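Folding is still the hard part

The lead engineer on the laundry project at Vurner does not claim that a machine can fold a basket of clothes unattended. "It can fold a T-shirt," she says. "It can fold the same T-shirt again. Give it one turned inside out and the success rate drops quickly."

Her group in Clillbridge trains on demonstrations. An operator performs the task with a gripper, the motion is recorded, and a policy is fitted to the result. The current set for short-sleeved shirts holds 500 demonstrations. She discarded 233 earlier ones after the finger pads were changed.

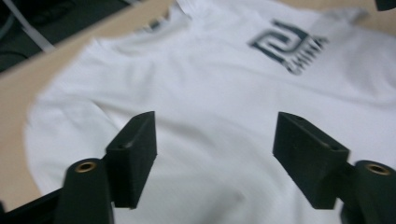 Cloth and contact

A cotton shirt lying flat offers very little to hold. The fingers have to come down close to the table, close on a fold and lift one layer – two layers if that is the intention. "Rigid parts stay where you left them," she says. "Fabric moves when you touch it, and every wrinkle is a new shape." Printed logos help with orientation when they are face up. Plain shirts take longer.

Asked about shop floors, she is more positive. A packing line at Rastemton already runs a machine that bags garments folded by hand. It handles 200 an hour, and one person clears the jams.

For the home she gives no date. Her best cycle is 9 seconds per fold, and a shirt needs several. "A person does the whole thing while watching television," she says. Towels come next, in April.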